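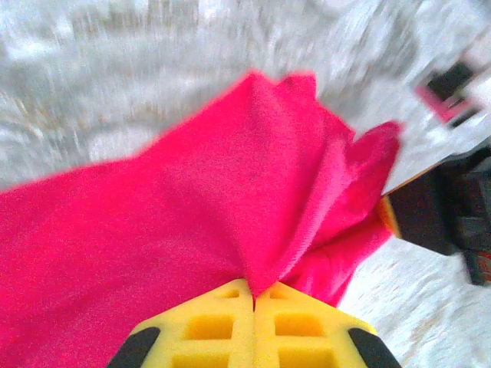 Textile Care 6: Picking up and folding a cleaning cloth
Handout for the Monday group, Clukstead site
Prepared by Pongsak Sriwong

1. Scope
These notes cover short-pile cloths of the fleece and microfiber type. Terry towels and flat-woven dusters are handled in handout 7.

2. Terms
Pinch point: the place where the cloth is held. Folds radiate outward from it.
Peak: a raised part of the cloth, formed when material is lifted and bunched.
Flap: a free portion that hangs away from the held part.
Crease: a line left by a fold. A crease running diagonally toward the pinch point usually shows the direction of pull.

3. Behavior of the cloth
A cloth held at one point in its middle gathers into a cone. Its corners drop to different heights and may curl under, so the outline gives little information about the true shape. With a single-color cloth, such as a hot pink one, shading is the main cue: folds go darker toward raspberry, and raised surfaces go lighter. Side light makes this easier to read than light from directly overhead.

4. Procedure
4.1 Lay the cloth on a plain, pale surface.
4.2 Find one corner. Follow the edge with two fingers to the next corner – do not jump across the middle.
4.3 Lift both corners and let the cloth hang until it stops swinging.
4.4 Lower it, far edge first, and smooth outward from the center.
4.5 Fold in half, align the edges, then fold in half again.
4.6 Stack with the closed fold facing out.

5. Common faults
Pinching two layers as one. Separate them by rolling the edge between thumb and finger.
A curled lobe left under the top layer. Unfold to step 4.4 and smooth again.

6. Before the next session
Read the storage section of the Mullstead notes. Bring two cloths of the same size, washed and unfolded.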